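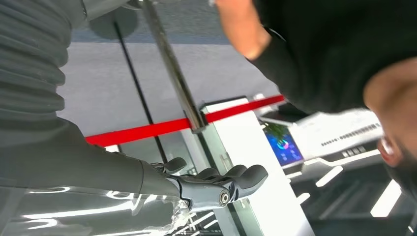
October, a bit before midnight

What a day! My feet hurt and I don't care. The humanoid is back on its feet (well, on its stand) and both hands close properly again, and I got to do most of the right one myself!

It started badly. The Andavach controller threw the same grip fault we had in Rullham, always on the right side and always on the slow close, never the fast one. My money was on the wrist connector. I reseated it, ran the hand open and shut 70 times, and got the fault again on the very last cycle – of course. So then it was off with the covers and into the finger tendons, which I'd only ever done on the bench at Ogunleye, with good lamps and a proper vise.

The index tendon had crept. Everything else was still in spec, but that one finger was arriving late and the controller was reading it as a missed grip. I backed the tensioner off, took up the slack a quarter turn at a time, and checked against the chart after each one. The target is 900 on the Hineteo gauge. I overshot twice and had to start over, and then it just sat there on the number and stayed! I love that moment more than is reasonable.

After that came the dull part, which I also sort of love: new zero for every joint, save, power down, power up, compare. Parameter 241 still resets itself on a cold start and has to be typed in by hand. I've written it on tape inside the case lid so we stop hunting through the manual for it.

The laptop did the logging the whole time without falling asleep, a first this week.

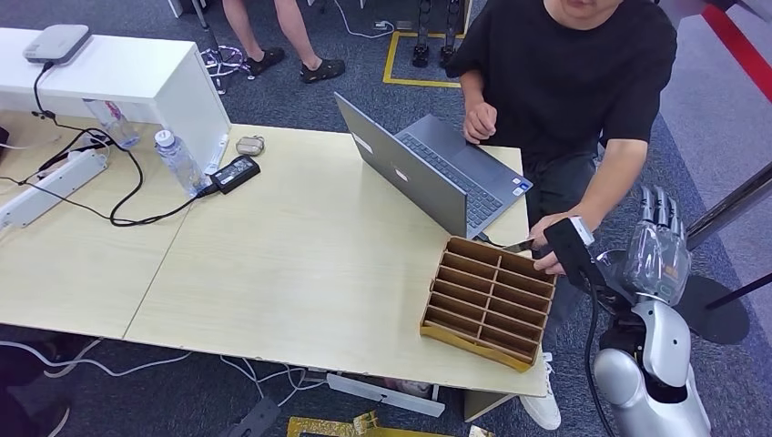 Do the joints need a new zero every time a tendon is adjusted? Every time, even for a quarter turn – the controller goes on using the old end stops until you save new ones, and the fault comes back looking exactly like a bad cable. (Writing that down for future me, who will be tired and will want to skip it.)

Another 70 cycles before I left, slow close only, and a clean log from top to bottom. I read it twice just for the pleasure of it.

Tomorrow: same check on the left hand before doors, cable ties, the small hex drivers out of my coat pocket and back in the roll. And breakfast first this time.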